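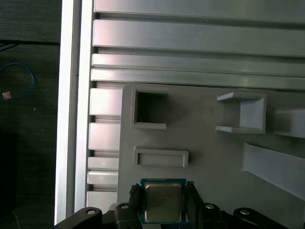
Prise de processeur : combien de démos avant d'entraîner ?

kemik_labo
Bonjour, on enregistre des démonstrations en téléopération avec la caméra de poignet. Tâche : saisir le processeur par les côtés et le déposer dans un logement du panneau gris. On a 432 épisodes, tous avec la même position de départ. On entraîne ou on continue ?

Ayele
Continue, mais varie le départ. Chez nous, 300 épisodes variés ont donné mieux que 3 000 identiques.

karkurari
Pas d'accord. Entraîne maintenant, regarde où ça échoue et complète à cet endroit.

Ayele
Ça te coûte un entraînement pour apprendre que la position est figée. Il le sait déjà.

ukville_auto
Gardez aussi les reprises après une saisie de travers. On les supprimait, le modèle ne savait pas se rattraper.

kemik_labo
OK. Je prends 8 positions de départ et je relance une série ce soir. Les reprises, je les marque à part ?

ukville_auto
Oui, un champ dans les métadonnées suffit.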